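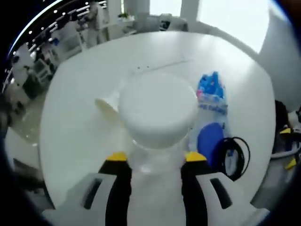
Why does bread dough need to rest after mixing?
The flour needs time to drink the water, and the dough needs time to relax, so that you can stretch it later without tearing.

Speaker notes: Patience in the Home Kitchen, a talk about slow bread
Merkcombe Public Library, evening program for adults

Opening (keep it short)

Good evening and thank you for coming. I start with the question of resting because it is the one I receive most often. People follow a recipe, they mix, and then they read the words "rest the dough" and they think this is the step they can skip. I also skipped it for my first two years. My bread was edible, but you needed a good knife.

Say a few words about my accent here, and ask the people in the back to raise a hand if I speak too fast.

Part one: flour and water

Flour is dry. When water touches it, the outside of each grain becomes wet first, and the inside follows slowly. If you knead immediately, you are working with a dough that is partly soup and partly dust. It sticks to the hands, and so you add more flour, and then the loaf is heavy. I would like you to remember this chain, because most heavy loaves begin in this way.

My advice is to mix only until there is no dry flour at the bottom of the bowl. Cover it. Go and do something else. When you come back, the dough is smoother, and you have done nothing.

Whole grain flour drinks more slowly than white flour. If you use the stone-ground flour from Mendwood, give it a longer rest and a little more water. Their bags are sometimes coarser in winter; I do not know why, and I asked them once and received a very polite answer that did not explain it.

(Pause. Pass the first bowl around. Ask people to press with a wet finger.)

Part two: what the yeast is doing

Yeast is alive, and it likes a certain temperature. In my kitchen in January it works slowly, and in August it works too fast. A recipe that says "one hour" was written in somebody else's kitchen. Please look at the dough before you look at the clock.

How to look: the surface should be a little rounded. Small bubbles should show near the side. If you press gently, the mark should come back slowly. If it comes back at once, wait longer. If it does not come back at all, you have waited too long, and you should bake it as a flat bread with oil and salt. It will be good. I have served it to guests on purpose.

Part three: the cold night

If there are questions already, take two and then continue.

The refrigerator is a great help for people who work. You mix in the evening, after dinner, and you put the covered bowl on the lowest shelf. In the cold the yeast becomes slow, but other things continue, and the taste becomes deeper and a little sour. In the morning you shape it, let it lose the cold, and bake.

Use a bowl larger than you believe you need. I once cleaned dough out of a vegetable drawer.

Part four: the old bakery book

Here I change the subject for a few minutes. The bakery in Hultmont closed before I moved to this area, but its order book was kept, and I was allowed to read it. The last complete year has 1,737 entries. Most of them are very plain: two white, one rye, pay on collection. One page in December has 84 orders, and beside them somebody has written in pencil "start night before." So they also used the cold, in a back room with the window open, long before any of us had a machine for it.

I like this page very much. Do not read more than three entries aloud, people lose interest.

Part five: common problems

The crust is pale. The oven was not hot enough, or the door was opened too early.

The inside is gummy. Very often the bread was cut while warm. I know it is difficult to wait. The bread is still cooking inside when it leaves the oven, and the steam must go out.

The loaf spreads sideways. The shaping was too loose, or the dough waited too long before the oven.

The bottom burns. Move the rack up one level and put an empty tray below.

Closing

Remind everyone that the recipe sheet is by the door, and that it gives weights, not cups. Kitchen scales can be borrowed from the library desk for a week. The second sheet is for rye, and it has a mistake in the salt line: it should be teaspoon, not tablespoon. Say this twice.

Questions until 8:30, then we must help with the chairs.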